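Studio Basics, Unit 5
Plain backdrops and the frames that hold them
Notes by Consolacion Padilla, revised in May by Tolera Lencho

Bring these notes to the workshop. The reading is the chapter on cloth in the course pack, up to the section on dyes.

1. Cloth

A plain backdrop does two jobs. It hides whatever is behind the work area, and it gives an even field of color that is easy to separate from the subject. Blue and green are the usual choices for dark subjects. Black objects keep a clear outline against blue, even where the parts are thin or come close together.

Cloth is cheap, light and easy to replace. Its weak point is folds. A fold has a lit side and a shaded side, so one piece of fabric can give you several blues. Deep folds make hard lines. Soft folds make slow changes in shade, and for most of our exercises these are acceptable.
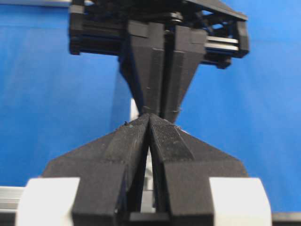 Light falling from one side has a similar effect. The cloth gets brighter toward the lamp and darker away from it. Before you move any lamps, check whether the difference comes from the light or from the hang of the cloth. Pull the fabric tight by hand at one corner and look again. If the shading stays where it was, the lamp is the cause.

Hanging procedure:
Steam the cloth on the back.
Clamp the top edge first, starting in the middle and working outward.
Let it hang for 21 minutes before clamping the sides.
Clamp the sides in pairs, left and right at the same height.
Leave the bottom edge for last. A light weight bar is enough.

Do not store cloth folded. Roll it on a tube, face in, and write the piece number on the end of the tube. Our widest blue is piece 893.

2. Panels and rails

A rigid panel stays flat and wipes clean. It costs more, takes up storage space and shows scratches. Many setups use both – panels at the sides, where things get bumped, and cloth where a large area has to be covered.

For the frame we use aluminum extrusion. The slots take brackets and clips at any height, so a rail can be moved without drilling. Put a metal bracket at each corner and tighten it only after the frame has been checked for square.
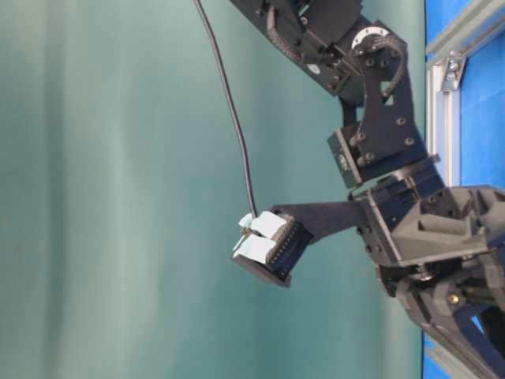
Measure both diagonals. If they differ by more than 4 mm, loosen the brackets at the top, push the long diagonal in and measure again. Bare rail is reflective, and a strip of it beside a matte panel can throw a bright line. Matte tape along the front face takes care of this. Ayana Worku keeps the tape in the Garport cabinet; sign the sheet when you take a roll.

Color will also drift between materials. A blue panel and a blue cloth bought as a match may look different under the same lamp – compare samples side by side in the work area before you order.

3. For next session

Hang one cloth and set up one panel in the same frame. Write half a page on where the shading changes and what you did about it. Work in pairs. Hand the page to Henok Lencho or Bontu Birhane before you take the frame down.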